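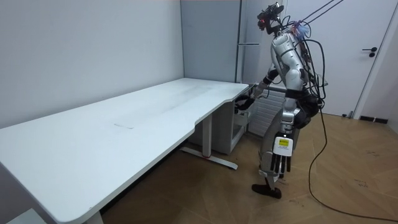

A white desk with rounded corners and a grey drawer unit tucked underneath.

Home and School > How Things Are Made > Furniture > Desks

What makes a good desk?

You probably sit at a desk or a table every day. You might draw on it, eat a snack at it or do your spellings. Most people never look at one closely, but somebody had to decide how long it should be, how high, and what shape to make each corner.

Why are the corners round?

Look at the corners of the desk in the photo. They are rounded. A sharp corner sticks out into the room, and if you walk into one with your hip it hurts. Small children can be the same height as a desk, so a sharp corner might be level with their face. A rounded corner spreads out the bump.

Round corners also last longer. The point of a sharp corner is thin, and it chips easily when a chair is pushed against it.

Why does the front edge curve in?

The desk has a gentle curve cut into its front edge, near one end. On many desks a curve like this makes room for your tummy. You can pull your chair in close and your elbows can rest on the top at each side. With a straight edge your arms often have nothing under them, and they get tired.

Try it yourself. Sit at a straight table and stretch out to reach a pencil. Then sit at the corner of the table, with one side next to you as well as one in front. Which is easier to reach across?

How high should it be?

Desks for grown-ups are often a little more than 700 millimetres high. That is too high for most children. If your shoulders go up towards your ears when you write, your desk is too high or your chair is too low. Your feet should be flat on the floor. If they dangle, put a box or a thick book under them.

What goes underneath?

A drawer unit is a small cupboard made only of drawers. It can be a separate piece of furniture that slides under the desktop. Many have small wheels, so you can pull them out to sweep behind them.

Drawers move in and out on long metal strips called runners. There is one on each side. When a drawer sticks, it is often because something has fallen down the back or the runner is full of dust. A full drawer is heavy. Three hundred sheets of printer paper weigh about as much as a bag and a half of sugar, so heavy things go in the bottom drawer. If they are all at the top, the unit can tip forward when you open it.

Why white?

White desktops bounce light back up, which makes a small room seem brighter. They also show every pencil mark and every ring from a cup. Wipe them with a damp cloth and then a dry one.

Words to know

Desktop: the flat top part of a desk. Computer screens borrowed this word.
Runner: the strip that a drawer slides along.
Millimetre: a very small length. There are ten in a centimetre.

Something to do

Measure your own desk or table with a tape measure. Write down how long, how wide and how high it is. Then draw it from above, with its corners the right shape.

Written by Suqin Lei

More in Furniture
Why do chairs wobble?
How a bunk bed stays up
Shelves and what holds them
What is inside a mattress?

Contact us | Copyright Drundthorpe Children's Pages | Back to top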